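Laundry Room, Second Floor
Photos and captions by Mark Anthony Tiongson

We moved into the Letora building in July, and the first room I got to know properly was the one with the washer in it. I have lived in apartments with better views. I have never lived in one with a shorter walk to clean socks, and at my age that wins.

The old arrangement was the coin place on Kang Street, where 196 steps each way (I had a lot of time to count) bought you a dryer that smelled of somebody's dog. So yes, I am going to show you a washing machine, and I am going to enjoy it. 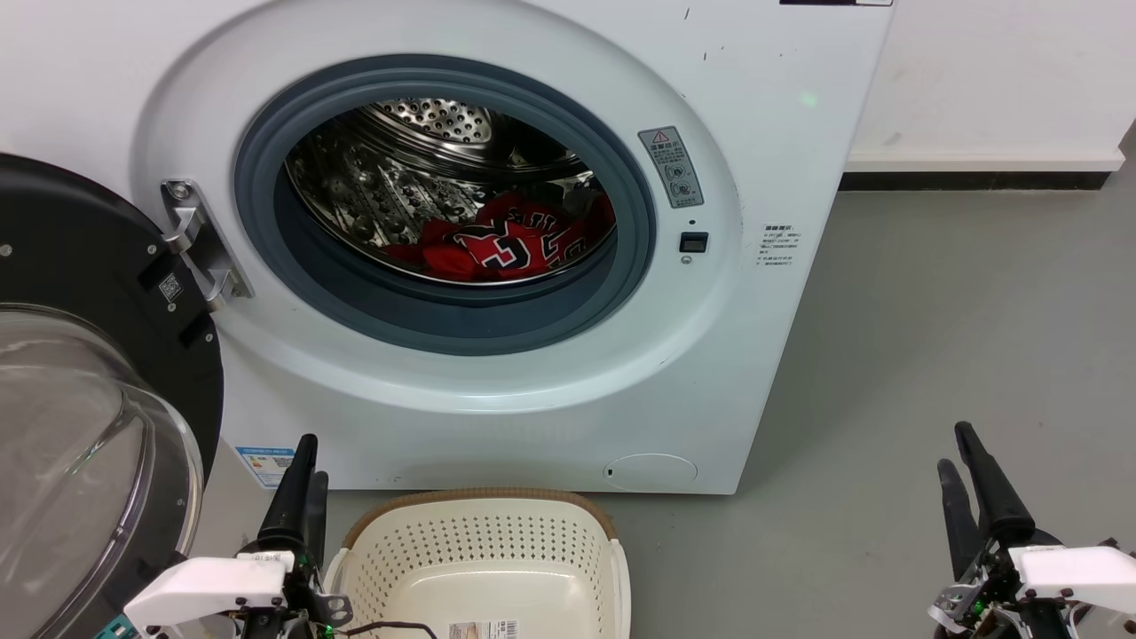

Red jersey, alone in the drum. It does not share with whites — we learned that in pink.

The jersey rule came in after the Enach tournament. Reds go by themselves, cold, inside out if anyone remembers. The big lettering seems to survive whatever we do to it, which is more than I can say for the towels.

More from the apartment once the shelves are up. Oris still has one of the brackets on back order, and I have stopped calling.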